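About Silora

Hi, and thanks for stopping by! Silora is a small trademark and design registration practice in Ledness, and I'm the person who picks up when you call. I spent 8 years at Fodor, a much larger firm, filing marks for companies whose products I never got to hold. Then a potter down my street got a nasty letter over the name of her glaze, asked me what on earth it meant, and I was hooked on smaller clients.

I've filed 272 applications since I set up on my own, and 156 of them were for people who had never registered anything before – soap makers, a kite shop, two rival hot sauces (not at the same time, I do check for conflicts).
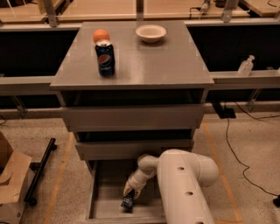 Most of my work is name searches, filings and answering the examiner when an objection comes back. I also write licenses, mainly for illustrators and pattern designers who want to rent out their work and keep the rights. If your case is headed for court I'll pass you along to a litigator, and I don't take a cut for that.

My fees are flat and I'll tell you the number before we start. A first call is free, and it's fine if all you have is a name scribbled on an envelope!

You'll find me upstairs at 86 Dindden Street, from 9 a.m. until 4 p.m. I close for two weeks in May.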